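FOR IMMEDIATE RELEASE

Derkville Neighbors' Refill Shop to Open a Second Counter, With Longer Hours and a Mending Shelf

DERKVILLE, February 8, 2021. Drumano, the little refill shop that started life as a row of jugs on a borrowed table, is pleased as can be to announce that it will open a second counter in the old Pelkonen shoe store on Kornar Street. The new counter will carry everyday household cleaners by the ounce, and folks are invited to bring whatever clean, empty bottles they have under the sink at home. Old spray bottles, jam jars, that big shampoo pump that still works perfectly well: all of them are welcome, and so are you.
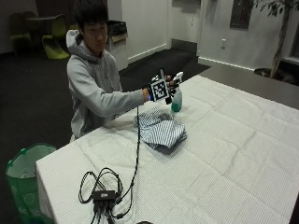

Reading time: 5 minutes

The shop opened its first counter in September, in the front half of a space it shares with a picture framer, and from the very first morning it has been busier than anyone planned for. Drumano keeps a chalkboard by the register where the number of bottles refilled is written up at closing time, and last month that number went past 2000. There was cake. It was lemon, and it went quickly, and we are told there are still crumbs in the label printer.

"I really did think we would sell a bit of dish soap to our friends and that would be that," said Suqin Kang, founder of Drumano. "Then people started coming in with their mothers' bottles and their neighbors' bottles, and a gentleman came in with a wagon. I went home that night and told my husband we were going to need more shelves, and he said where, and I said well, that's the question, isn't it."

The answer, as many longtime Derkville residents will be happy to hear, is the Pelkonen building. Plenty of people in town had their feet measured there as children, and the shop has kept the long wooden bench by the window and the brass bell over the door. The bench has been sanded and oiled. The bell has been left exactly as it was, a little flat, because it didn't seem right to touch it.

The Kornar Street counter will stock 20 products to begin with. These include glass and surface spray, dish soap in two scents and one with no scent at all, laundry liquid, floor wash, plain white vinegar, castile soap, and a bathroom cleaner that Drumano mixes in small batches on the premises. Everything is sold by weight. You set your empty bottle on the scale, the person at the counter writes down what it weighs, you fill it up as far as you like (half is fine, a splash to try is fine too), and you pay only for what went in. Each bottle gets a fresh label with the name of the product, the date and the full ingredients, and we do ask that the old label come off first so nothing gets mixed up at home. If yours is a stubborn one, there is a basin of warm water and a scraper by the door, and somebody will gladly have a go at it for you.

A word about bottles, as it's the question we hear most. Any bottle that held a household cleaner or soap can be refilled with the same sort of thing, so long as it has been rinsed and left to dry with the cap off. Bottles that once held bleach should only ever be used for bleach, which Drumano does not sell, so those are best left at home. Food jars are lovely for powders and soap flakes. If a trigger has given up on you, please don't throw the bottle out! The shop keeps a drawer of spare sprayer heads and pumps, and one of them will very likely fit.

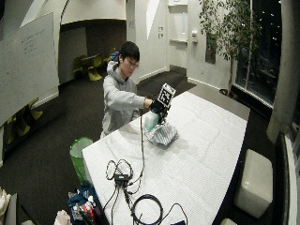
The mending shelf, according to Annapurna Annamalai, is the part she has been hoping for since the first week, and she would happily have given up two kinds of soap to make room for it. She remarked that a cleaning cloth with a hole in it is still most of a cloth, and that she has a tablecloth at home that has been four different things already and isn't finished yet.

She'll be glad to know she won't have to choose. The mending shelf will run the whole length of the back wall, with needles, thread, patches and a basket of clean cotton offcuts, free to anyone who wants to sit down and use them. Worn towels and sheets may be dropped off during opening hours, washed please, and they will be cut and hemmed into cleaning cloths and handed out with a first refill until they run out. The shop has 200 ready for opening week, stacked in a cupboard that used to hold boxes of winter boots.

Hours at the new counter will be a good deal longer than at the first. Doors open at 9 in the morning and stay open into the early evening, which should come as a relief to everyone who has been dashing over on a lunch break with a bag of empties clinking on their arm. The first counter will carry on as before, framer and all.
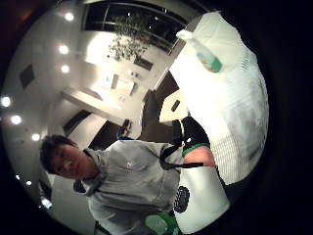

Room inside will be limited for the time being, and shoppers are asked to wear a mask and wait on the bench or under the awning if the counter is busy. For anyone who would sooner not come in, there will be a drop-off crate beside the door. Leave your clean bottles with a note saying what you'd like in them and a phone number, and they'll be filled and ready by the following day. Please write clearly. Last month an order for "floor wash" was read as "flour wash" and caused a fair bit of discussion.

Drumano would like to thank the Pelkonen family for a very kind lease, the framer for putting up with the smell of lavender, and every customer who has carried a heavy bag up the hill. Opening day will be announced on the shop door and in the window of the first counter as soon as the plumbing has been signed off.

About Drumano
Drumano is a refill shop in Derkville selling household cleaners and soaps by weight. Questions may be put to Suqin Kang at either counter.

###

46 shares
4 comments

marlys_t
I got my school shoes on that bench every single year. So happy it's staying.

Dov
Will the unscented dish soap be at both counters or just the new one? My skin can't take the others.

hilltop gardener
Have a whole box of spare pump tops in the garage if they want them for the drawer. Some are brand new.

Renske
Dov, they had it at the first one when I went in, bottom row on the left. Ask if you don't see it.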